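4.2 Clearing and stacking tableware

The second group of tasks concerns tableware. We selected it because the objects are common in every home, and because the people who use such machines ask for this chore very often. In the survey of Mendes and Tam, it was named more often than folding clothes. The items were bought in ordinary shops in August, and we did not change their surface or add markers to them.

A shallow dish is difficult for a gripper with two fingers. The wall is thin, the glaze is smooth, and the contact area is small. When the dish is held only at its rim, its weight lies far from the fingertips and it can turn between them. A person corrects this with the other hand, usually without thinking. Our policy, trained with the Flosow toolkit, must correct it by moving the wrist (see Figure 3).

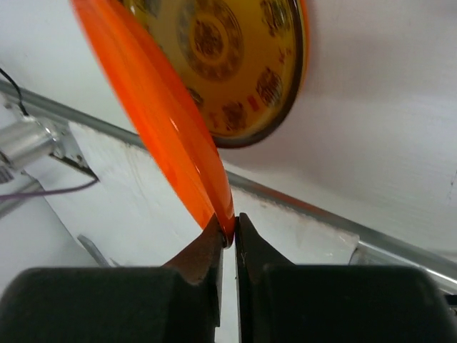

Figure 3. Wrist view with an orange dish held nearly edge-on between the fingers. A patterned plate rests on the white surface behind it.

Each policy was tested in 48 trials. Grasping was the more reliable part, and only six trials failed before the dish was lifted. Placing was weaker. In nine trials the dish was released too early, and in seven it touched the neighboring item and moved it. Arruda and Szalai report a similar difference between grasping and placing for cups, although their gripper had softer fingers.

We therefore consider that this chore is not yet solved for home use. The remaining errors are few, but one broken plate is enough for a family to stop using the machine. Section 4.3 repeats the test with the slower Ramalho controller.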